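Buscar en la comunidad: escribe tu pregunta

¿Sirve de algo el quitacal Uvell en una cafetera vieja?
Publicado en junio por Janaína Mendonça

Tengo una Plaline de segunda mano y el café sale a chorritos. En la tienda me quieren vender el Uvell, 4 sobres, y dicen que "rejuvenece" la máquina. Me suena a cuento. El agua de mi zona es dura, eso sí. ¿Alguien lo ha comparado con el ácido cítrico de toda la vida?

Respuesta de tornillo98
Lo de rejuvenecer, ni caso. Un descalcificador disuelve cal y punto; si la bomba está cansada, seguirá cansada. Yo alterno cítrico y Maltine en una Berchtold y no sabría decirte cuál es cuál. Antes de gastar, desmonta la ducha y mira si está atascada de café molido.

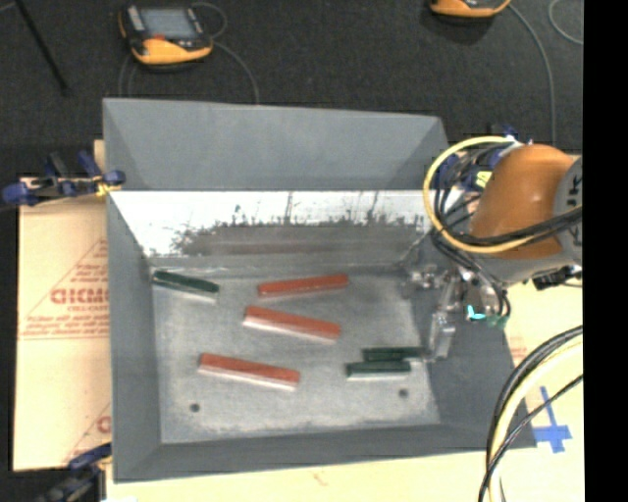
Si sale limpia, prepara el cítrico en agua templada, pasa medio depósito, espera 60 minutos y pasa el resto. Luego dos depósitos de agua sola. Mira antes el manual, que algunos fabricantes no quieren cítrico.

Respuesta de marisa_477
A mí el Uvell me fue genial!! el café sabe mejor

Respuesta de tornillo98
¿Mejor que con qué? Después de limpiarla con cualquier cosa también sabe mejor.

Preguntas relacionadas
Vinagre en la cafetera: ¿estropea las gomas?
Mi Berchtold pierde agua por debajo
¿Valen para algo las jarras con filtro?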